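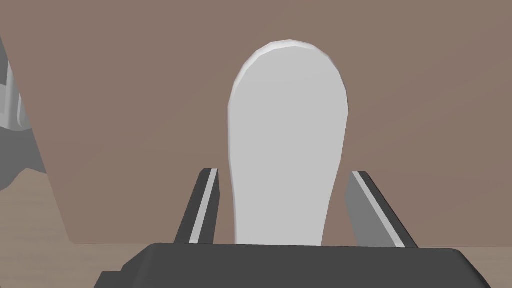
The paddle between the open fingers of the gripper, in the simulated cell at Gutau.

The operator's chair at the Gutau lab is bolted to the floor. Seon-mi Shin had it fixed in May, after going through a batch of recordings and finding a slow sideways drift in the wrist that matched the casters. Her group teaches a robot arm to handle simple tools by remote control. A person moves a hand controller, the simulated arm follows, and the software stores joint angles, finger opening and a camera view from the wrist at every time step.

The project is called Pamik. Its first full task set covers one family of objects, flat-faced tools with a straight stem, and one short list of actions: approach, align, close, lift, place. The set holds 3,231 demonstrations recorded by four operators.

The paddle model is plain on purpose. It has a broad rounded lobe, a narrower stem and no surface pattern. Renzo Galli, who builds the objects, keeps the polygon count low so that contact calculations finish inside the control step. "You can see the facets on the top edge," he says. "The solver doesn't care, and the operators stop noticing by lunch."

Alignment takes most of an operator's attention. If the stem sits closer to one finger than the other when the gripper closes, the near finger touches first and pushes the tool sideways. On a light object the error corrects itself. On a heavier one the stem rotates, and the lobe end swings well past the target. Operators are told to center the wrist before closing, and to take as long as they need.

That last instruction caused an argument. Eluned Gronow, who trains the control policies, found that long pauses in the recordings taught the arm to pause as well. A policy trained on the first 500 demonstrations would reach the stem, stop and stay there. Her fix was to trim any stretch in which neither the wrist nor the fingers moved. Şükran Akbulut, the most experienced of the operators, objected that some of those stretches were decisions, and that trimming them hid where the task was hard. The group now keeps both versions and trains on the trimmed one.

Hand guiding is used as well, on a physical arm in the next room. The operator holds the wrist and moves it through the task with the motors compensating for gravity. Akbulut prefers it for the lift. The contact forces come through the arm, and she can feel a poor grip before the tool slips. Its drawback is speed. A session of 55 demonstrations by hand takes most of a working day, including resets. In simulation a reset is one key.

Shin's current work is on failed attempts. Until recently they were deleted. Operators now finish the recovery, reopening the fingers and recentering, and mark the time at which the first grasp went wrong. Gronow wants enough of these to train a separate recovery policy before the object family is extended to tools with curved handles. Galli has two of those modeled already, and neither one closes cleanly in the solver.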